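Buy the second gripper before the second arm

Most small labs I talk to spend their money in the wrong order. They get an arm, decide it is too slow or too short, and start saving for a better one. The gripper that came in the box stays on the whole time.

We did the same at Cledalthorpe for longer than I like to admit. In August we finally ran a fair comparison: one arm, one controller, one set of objects, and two grippers. The Flado is a plain parallel jaw. The Gravis has linkages that let the fingers curl a little. Each got 300 picks, with the same speed limit and the same camera position.

The Flado dropped or missed 42. The Gravis missed 15. Changing the arm's speed settings, which we had argued over for months, moved those totals by almost nothing.

I don't claim the Gravis is better in general. It is heavier, it takes longer to mount, and its wiring needs more slack than the manual suggests. On boxes the two were even. The gap came from round and thin things - the sort of objects a catalog test leaves out. A supplier's demo with five identical cubes tells you very little about a bin with a glass bottle, a dish brush and a mesh disc in it.

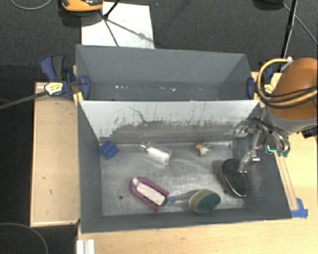 Jaanus Paju read a draft of this and disagreed. In his view the camera should come before either purchase, as half of our misses on the Flado were bad grasp points that a better depth image would have fixed. He also thinks 300 picks is too few to rank anything.

He may be right on the second point. On the first, I went back through the logs, and most of the misses had a sensible grasp point and a finger that slid off. I would still spend on the hand first. A camera upgrade is next on our list, and the arm is well below it.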